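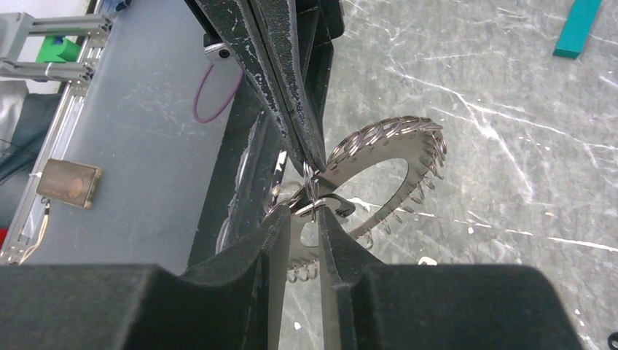

Round key ring holder, stainless, with small split rings.

Speaker notes: Workholding and cutter setup on the small jointer
Wednesday session, second slot
Speaker: Gareth Pickering

Slide 1. Title
Introduce the topic. The talk covers bench top jointers with segmented cutterheads, used in small shops on short stock. Floor models come up only for comparison. Questions at the end, except on safety, which people can raise at any time.

Slide 2. Terms
Infeed table, outfeed table, fence, head, insert. An insert is one square carbide tip held by one screw. State that the outfeed table is the reference surface. Half the trouble reports we get at Nuttall come down to someone moving the outfeed table to change depth of cut. Depth of cut is set on the infeed side only.

Slide 3. Outfeed height
Unplug the machine. Lay a straightedge on the outfeed table so it extends over the head. Turn the head by hand, using a wood wedge against the body. The highest insert should just brush the straightedge without lifting it. Repeat near the fence and near the front edge.
If the board snipes at the tail, the outfeed table is low. If the leading end hits the table lip, it is high. Go slowly, people write this down.

Slide 4. Rotating inserts
Blow out the chips before loosening any screw. Remove one insert, clean the seat with a brass brush, wipe the insert, turn it to the next edge, refit. Finish that insert before starting the next one. Tighten with the torque driver to the value in the machine's manual. Do not quote a value from the stage; the Vallent and Firon heads use different screws.
Grit under an insert raises it and leaves a line down the full length of the board. A cracked insert is usually an overtightened one.
Mark the used corner with a paint pen if the inserts are not numbered.

Slide 5. Push blocks
Two blocks, one in each hand, for face jointing. The trailing block needs a heel that catches the end of the board. Foam pads load up with dust and lose grip; wash them with water and dish soap and let them dry flat. The Sosidik block has a replaceable pad and a drop-down heel. Pass the sample around now and get it back before slide 7.
Stock shorter than the minimum length in the manual does not go over the head. Joint the long blank first and crosscut afterward.

Slide 6. Test results
Maple, straight grain, same operator, same feed. The Vallent head ran 2252 linear feet before the first visible tear-out. The Firon head was stopped at 2000 with the surface still acceptable, so the two figures cannot be compared directly. Say this before showing the chart. The Firon run resumes in February.

Slide 7. Dust port
Check the hose for sag. Chips packed at the elbow back up under the head and get pressed into the finished face as small dents. Clear the chute with the plug pulled.

Slide 8. Questions
Expected: straight knives versus inserts (cost, noise, figured grain). Expected: can the head be retrofitted. Depends on bearing size, refer to the parts sheet.
Handouts are on the side table. Setup sheet is 2 pages, printed both sides.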